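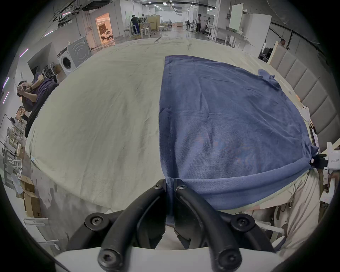
Figure 1. Fingers closed on the lower edge of the blue towel, towel task.

Review of the Rovari Hand-Held Gripper Kit for Recording Cloth Handling Tasks
Student project report, Venholm Technical College
Submitted 2022-08-02

1. Purpose

The robotics teaching lab at Venholm is deciding whether to buy a second Rovari kit for the September intake. Our project was to use the first kit on household cloth tasks for seven weeks and report on how well it holds up, how good the recordings are, and what a new group would need to know before starting. We compared it in a few places with the Mondaner glove set, which the lab has owned for longer.

We did not train a policy on the data. That part belongs to the follow-on project, and nothing in this report should be read as a claim about how a robot would perform.

2. What the kit contains

The Rovari kit comes in one case. Ours held a pair of hand-held grippers, a camera for each, a charging dock, a calibration board, spare finger pads, a hex key and a license for the recording software. The price on our quote was 3413 dollars with shipping. Tax was separate.

Each gripper has two black curved fingers above a white plastic base. The fingers are held on with hex-socket screws, so a worn finger can be changed at the bench. The camera looks out past the fingers through a wide lens. A great deal of the room ends up in every recording, and the lines of beds and walls come out curved. The software can flatten this afterward, but the files get larger and we left it turned off.

The trigger is squeezed with the index and middle finger. It has a light spring. Most of our group liked this at first and wanted a stiffer one by the second week, for the reasons given in section 4.

3. Method

We picked three tasks: spreading a towel over a bed sheet, folding a towel in half, and pulling a pillowcase onto a pillow. All three were done on a bed with a cream-colored sheet. We kept the same sheet for the full project so that recordings from different weeks could be compared.

The person recording started each attempt with the gripper open and ended it with the gripper open and clear of the cloth. An attempt was marked good if the task was finished and the cloth was not dropped. Anything else was marked bad and kept. We recorded 461 attempts over the project. Of these, 34 could not be used at all, due to missing video or a tracking fault.

The shared workspace was in normal use while we recorded. The manual says that moving people in the background can disturb the tracking. We wanted to see whether this was true in a working lab, so we did not ask anyone to stay out.

4. Results

Grip on cloth

The fingers are good at edges. When the tips come together on a single fold of towel, as in Figure 1, the cloth stays put and can be pulled tight without slipping. The curve of the fingers helps here. The tips meet first, and the pinch is narrow enough to take an edge without gathering up the cloth behind it.

Flat cloth is harder. With no edge to work from, the tips slide over the surface and the user has to press down and scoop. This works on a towel, which bunches up easily. It works much less well on the sheet, and we often picked up sheet and towel together. The bad attempts in the spreading task were mostly of this kind.

The light trigger spring makes the problem worse. It is hard to feel through the trigger whether one layer or two have been caught — the user has to look, and looking usually means tilting the gripper and changing the camera view. A stiffer spring is sold as an add-on. We did not test it.

Tracking

Tracking was better than we expected from the manual. People walking past or working at the benches did not cause a fault that we could identify. What did cause faults was holding the gripper close to the bed so that cloth filled most of the view. The cream sheet has little on it for the software to follow. Moving the gripper back a short distance between grasps fixed this in nearly every case.

We tried the calibration board at the start of each session and then only at the start of each week. We saw no difference, but our check was simple: we set the gripper on a marked spot on the bench and read off the position.

Comfort

The grippers are heavier at the front than they look. Pulling cloth toward yourself is comfortable. Reaching across the bed with the arm straight is not, and people began to rest the base on the mattress when they got tired. This shows up in the data as a low, flat path that does not match the earlier attempts. Short sessions with a change of user are better.

The Mondaner gloves are easier on the arm and faster to put on. They do not limit the hand to two fingers, though, so the motions recorded with them have to be converted before they suit a two-finger gripper. We spent a lot of time on that in an earlier course and would not choose it again for this kind of work.

Software

The Rovari software is plain and does what it should. Recordings appear in a list, can be played back right away, and can be marked good or bad with one key. Export is slow. There is no way to export only the good attempts, so we did that with a short script, which is on the lab drive in the folder named Paewai along with our notes.

The program closed without warning several times during export. No recordings were lost.

5. Wear and repairs

The screws at the finger pivots worked loose. We noticed when one finger began to sit lower than the other and the tips no longer met evenly. Tightening them with the supplied key took a minute. We then added a screw check to the start of each session and had no more trouble. The pads showed some shine at the tips by the end but were not replaced.

One charging contact on the dock is bent. It still charges if the gripper is pushed down firmly.

6. Recommendation

We recommend buying the second kit, with the stiffer trigger spring if the budget allows it. The kit suits any cloth task that starts from an edge or a corner. For tasks that start from flat cloth, groups should plan extra time and expect more bad attempts.

Groups starting in September should also:

check the pivot screws before recording
use a patterned sheet if the task allows it
change users before arms get tired
keep bad attempts and label them with the reason
start exports at the end of the day

We labeled bad attempts with a reason only from the third week on. The earlier ones are marked bad with no note, and the follow-on project will have to watch the videos to sort them.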